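About Bustley

Bustley measures how well machines do chores. We test wiping, folding, sorting, stacking, loading and putting away, in homes and on light shop floors, and we report the results to the people who build the machines and the people who are thinking of buying them. 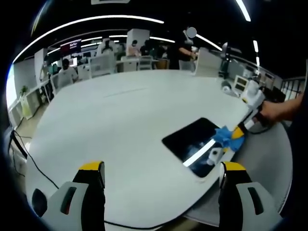
The company works from one open-plan floor, with the test tables and the desks in the same room. Most of our work concerns short manual tasks that an adult does without planning: wiping down a screen, hanging up a towel, putting a lid on a jar. These tasks take up a large share of paid cleaning and stockroom hours, and they remain hard to automate.

What we do

Our services fall under two headings.

Task trials. A client sends us a machine, or access to one, and a list of the chores it is supposed to perform. We write a protocol for each chore, run it, and score every attempt. A standard trial is 500 attempts per chore, spread over several surfaces, object types and lighting conditions. The client receives the scores, the failure log and the protocol itself, so that the trial can be repeated elsewhere.

Demonstration recording. Many current systems learn from examples performed by people. Our operators carry out chores with hand-held grippers that have the same jaw opening and reach as the client's robot. An operator wearing out on the fortieth wipe of the afternoon produces different data from an operator on the first, and we log for that. Sessions are limited to 40 minutes, with a break before the next one.

We do not build robots and hold no stake in any company that does. Tools and fixtures are made to our drawings by Laur, a small machine shop that also handles repairs.

Where things stand

Visitors usually ask whether a machine can do household chores yet. The answer depends on the chore and on what counts as done.

Rigid objects in known positions are close to solved. Picking a cup from a marked spot and setting it on a shelf is routine, and a machine that cannot do it is seldom sent to us. Moving the same cup to a shelf that already holds other cups is harder, and scores drop as the shelf fills.

Cloth is a separate problem. A cloth has no fixed shape, so the machine has to deal with a different object each time it closes its fingers. Wiping adds contact force to this. Too little pressure and the smear stays where it was; too much and the item being wiped slides across the table. A person corrects for both without noticing. A gripper with two fingers and no sense of touch in the pads has to infer the same information from a camera view that its own fingers partly block.

Glossy surfaces make matters worse. A dark screen reflects the ceiling lights, and a vision system may take the reflection for a mark and keep wiping at it, or take a mark for a reflection and leave it alone. We include tablets and other shiny items in the wiping protocols for this reason, and we leave the overhead lights on.

In our most recent wiping series the best machine reached 74 percent of attempts scored as clean. A person using a hand-held gripper did considerably better, which suggests that the shape of the hand accounts for only part of the shortfall. The rest lies in deciding where to wipe, how hard, and when to stop. Stopping is the most common failure in our logs. Several systems would go on wiping a clean surface until the time limit.

Shop-floor chores score higher than household ones in general. The floor is level, the bins are all the same size, and somebody has already decided where things go. Clornico, a parts distributor, has used our protocols since its first automated packing line and now runs the bin-sorting set in-house. Their maintenance crew asked for one change, a longer pause between attempts, and we adopted it in our own version.

How we score

Each attempt is graded from 0 to 5.

0 - no contact with the object
1 - contact, but no progress on the task
2 - partial result, with a person needed to finish
3 - task finished, with damage, a spill or a dropped item
4 - task finished, over the time limit
5 - task finished within the limit, nothing disturbed

Only a 4 or a 5 counts toward the completion rate. Time limits are set from the median of our human operators using bare hands, multiplied by a factor agreed on with the client before the trial starts. We do not change the factor afterward. Two people grade every attempt independently, and where they disagree the lower score stands.

We grade the surface as well as the motion. For wiping, this means an inspection under angled light after each attempt, before the item is reset. An arm can travel along a perfectly good path and leave a streak behind it.

How we started

Siyabonga Ndlovu founded Bustley after several years as a test engineer for commercial dishwashers. The appliance trade had long-established methods for deciding whether a plate was clean, down to how the food was applied and how long it was left to dry. Nothing comparable was in common use for a robot wiping a counter. The first protocol was written for that job and ran to three pages. It is now longer, mostly due to definitions. The word "crumb" has its own paragraph.

The second protocol, towel folding, came from work with Cadano, which supplies linen to small hotels and wanted to know whether a folding arm would pay for itself. At the speed measured then, it would not. Cadano has had the trial repeated every August since, and the numbers have improved each time without yet reaching their threshold.

Working with us

New clients normally begin with a single chore. We need the machine's reach, payload and finger opening, a description of the surfaces it will meet in use, and the name of someone who can answer technical questions during the trial. Machines should arrive with their own power supplies and emergency stop.

Visits take place on Thursday afternoons. Guests may watch trials in progress and try the hand-held grippers at a spare place at the table. Closed shoes are required on the test floor.

Operator openings are posted on the jobs page. No robotics background is needed. Applicants complete a short practical session with a gripper and a cloth, and are paid for it.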